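Tredetti – Workshop Table Host (part-time)

Closing date: 2018-07-09

Tredetti runs craft afternoons in the back room at Hollis, where grown adults with mortgages come to make things out of stars. We need one more person to set up the table, keep it in some sort of order while people are at it, and put everything away again in a state the next group will forgive.

The job is two sessions a week, five hours each, including setting up and clearing. You would report to Marjorie Pickering, who has run the room from the start and has firm views about glue.

Most of the work is small. You lay the cloth, put out the star shapes, find the skewers, find the other skewers, and help anyone who has got stuck. The blue and pink stars go home with whoever finishes them. The unfinished ones go in a drawer, which at the last stocktake held 384 of them. We would like somebody who finds that number interesting.

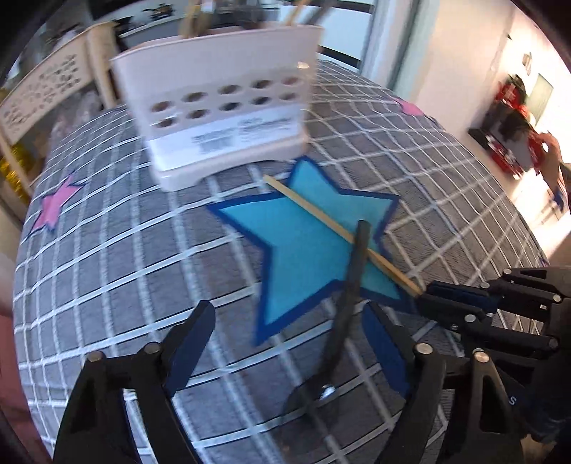

The checked cloth stays on for every session and gets shaken outside afterwards, whatever the weather. Please don't iron it. A previous host ironed it, and Marjorie still brings it up.

You should be able to:

– talk to strangers while holding scissors, without alarming them
– tell a good star from one that needs another go, and say so kindly
– carry a folding table down a flight of stairs
– sort a mixed box of oddments by colour and stay cheerful about it
– turn up

Experience with children is useful, although our regulars are mostly older and argue more. You don't need to be artistic. Our last host described herself as hopeless with her hands and was the best we've had, right up until she moved to Gerkine for a job with a pension.

We pay £67 a session, plus tea. There is a biscuit allowance, and you will be expected to defend your choices. We close for the whole of January, when the heating at Hollis becomes more of an idea, and that month is unpaid.

To apply, write to Marjorie Pickering at Tredetti, care of Hollis, with a page about yourself and one thing you have made, mended or ruined. A photograph of it is fine. Please don't post the thing itself – we are still looking after a papier mâché heron from the last round. Shortlisted applicants will be asked to come in and help at one session, paid at the full rate.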